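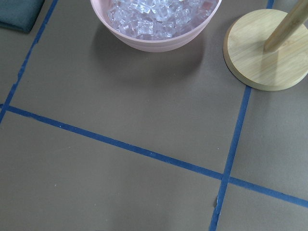

Activity table at Kiranham, marked out with blue painter's tape.

Removing and replacing painter's tape on a covered activity table
Posted 7/28/26 in Shared Rooms and Equipment

Gráinne McGrath
Our centre marks its activity table in zones with blue painter's tape, so that each bowl and stand has a set place. The tape is laid over a grey-brown covering and was torn and pressed down by hand. Near the point where two strips cross, a small flap has lifted and shows a pale edge. The room is booked again in August and we would prefer to keep the present covering. May the lifted portion be repaired, or should all the tape be replaced? Advice on removing it without marking the surface would also be appreciated.

Costel Dimitrov
A single lifted flap does not require full replacement. Clear the bowl and stand from the table, then cut the strip squarely with a sharp knife on either side of the flap, using very light pressure. Peel the damaged piece back slowly, keeping it low and close to the surface. If the covering is paper or uncoated board, stop as soon as any fibres begin to rise, and warm the tape with a hair dryer on its low setting for 30 seconds before continuing.

Brush the area clean before laying the new piece, and overlap the old tape slightly at both ends — a butt joint will catch on sleeves. Cut the ends with scissors. Torn ends are the first to lift.

At the Monedmont hall we replace all table tape at the start of each term, whatever its condition. Colour matching is poor between old and new rolls, should that matter to your centre.

Josué Vasconcelos
Just press it down again. Ours has been like that for 2 years.

Sólveig Thygesen
I agree with the first reply, with one addition. Please test a corner before applying heat, as some coated boards will curl. If the covering does mark, it may be turned over and taped afresh on the other side.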